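May, late afternoon, notebook of the licensing desk

Long one today, so bear with me, whoever reads this after me. I spent most of it on the Brikum bottle shop application, which wants to stretch its floor area under the new liquor rules. Dulce and I had the plans spread out by 9, and I think we finally agree on what counts as "retail floor." The cold room does. The loading corridor doesn't, unless customers walk through it, and I still want to ask Kulsoom about the little tasting nook by the door.

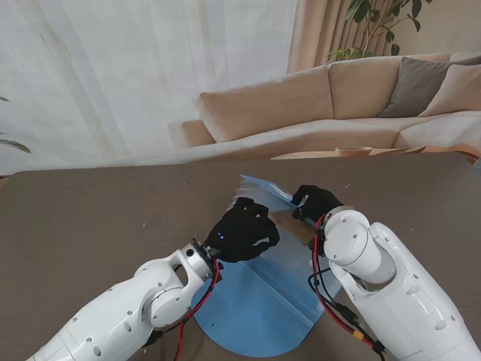 ## Notice period

The draft says 30 days for neighbors to object. Rizwan had 25 in his version of the checklist, and I'm afraid I copied his for two of the template letters (my fault, I was rushing before lunch!). Both are fixed in the shared folder now. If you printed one earlier, please toss it.

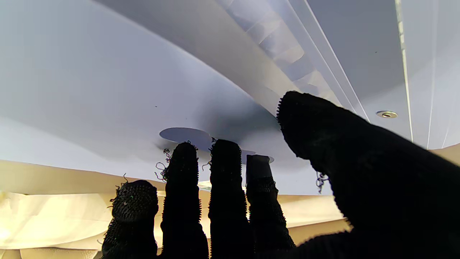 I also called Tekleab, the wine importer, and had a lovely chat with Radwa Ouali, who was very patient with my questions about sampling. She pours at weekend markets under an occasional permit and would like to know if one permit can cover the whole season. My reading is yes, as long as the site stays the same — but the wording on "same site" is mushy, and I've put a big question mark next to it. 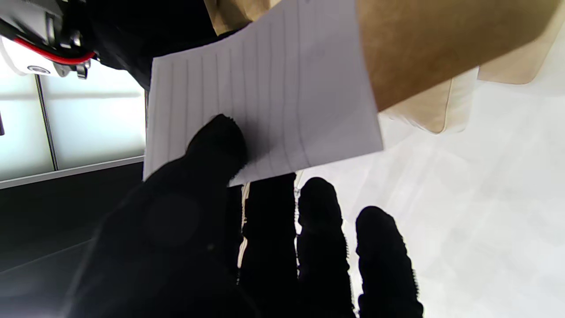

Then there's the Viteo restaurant, which wants to serve drinks without a meal until 11. Ehsan thinks the existing license already allows it for seated guests. I went through the conditions twice and lean his way, though condition four mentions "dining patrons" and I can't find a definition anywhere. He's going to look through the older decisions.

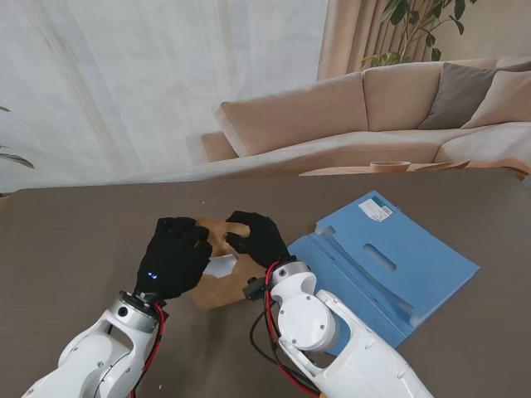
*Photo: Trullovska*

Left for tomorrow: the tasting nook, Radwa's permit question, and a proper reply to Brikum. Dulce has the marked-up plans in her drawer.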